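# folding pants on the bed without them coming out crooked??

**garkwood_laundry**

ok so I fold everything on the bed because there is no table in this apartment big enough. Shirts fine. Towels fine. Pants are a disaster. I line up the legs, fold over, fold again, and one leg is always hanging out an inch past the other one. Then the stack leans and by the time it's in the drawer it's a ball again.

Mostly work pants, blue cotton, kind of thin, plus 2 pairs of jeans. Queen bed, soft mattress, fitted sheet that never stays tight. Dresser is the Indine one with the shallow drawers so I can't just roll them up fat and shove them in — tried that, drawer won't close.

What am I doing wrong. Is it the bed? I don't want to buy a folding board. Saw one in the Cellton catalog and no.

Also does it matter if you start from the waist or the hems. My mom did hems, my roommate does waist, they both come out better than mine.

---

**Meireles_upstairs**

It's partly the bed yes. Soft surface plus wrinkled sheet = the cloth moves when you drag it. You think it's lined up and the bottom layer has crept.

What I do, quick version:

1. Yank the sheet flat first. Doesn't have to be perfect, just no big ridges under where you're working.
2. Lay the pants down whole, front side up. Button or zip them, otherwise the waist flops open and you lose your straight edge.
3. Smooth from the waist down to the hems with a flat hand. Get the creases out NOW, not after.
4. Fold one leg over the other. Match the outside seams, ignore the crotch.

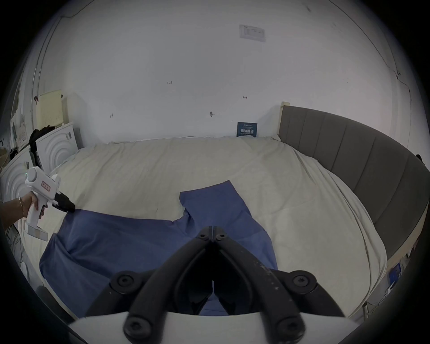 5. The crotch sticks out in a little triangle. Tuck it back in so the whole thing is one long rectangle. This is the step everybody skips and it's probably your crooked leg.
6. Hems up to just short of the waistband. Leave a gap, maybe two fingers.
7. Then thirds for shallow drawers, half for deep ones.

Two hands, one at each corner of the hem, lift and place. Don't drag. If you drag on a soft bed it will pull the under layer every single time.

Start at the waist for smoothing, start at the hems for folding. So your mom and your roomate are both right I guess.

For the jeans you can skip the smoothing, they're stiff enough.

---

**foldedtwice**

just hang them

---

**sock_drawer_874**

Hanging only works if you have closet space, OP said drawers.

Agree with the above on tucking the triangle in. Only thing I'd add — check the pants arent twisted. Cheap thin ones get a twist in the leg after a few washes, the side seam wanders around toward the front. If you match seams on a twisted pair, it'll never look straight no matter how careful you are. On those I match the hems and the waist and let the seam go wherever it wants.

Easy check: hold them up by the waistband and look at where the seams land at the bottom. If one's pointing at you, twisted.

Also fold them warm if you can. Mine sit in the basket overnight and then I'm fighting set in creases for no reason. Had some 3,000 things to fold after we moved (felt like it) and the warm loads went so much faster.

Bed's fine btw. I stand at the foot and work on the near edge where the mattress is a bit firmer. Middle of the bed is where my back goes.

---

**garkwood_laundry**

the triangle!! I was just leaving it. did four pairs tonight and three are straight, fourth one is def twisted, side seam's halfway around the shin. Thirds fit the Indine drawer too, with room on top for the jeans if I put them in sideways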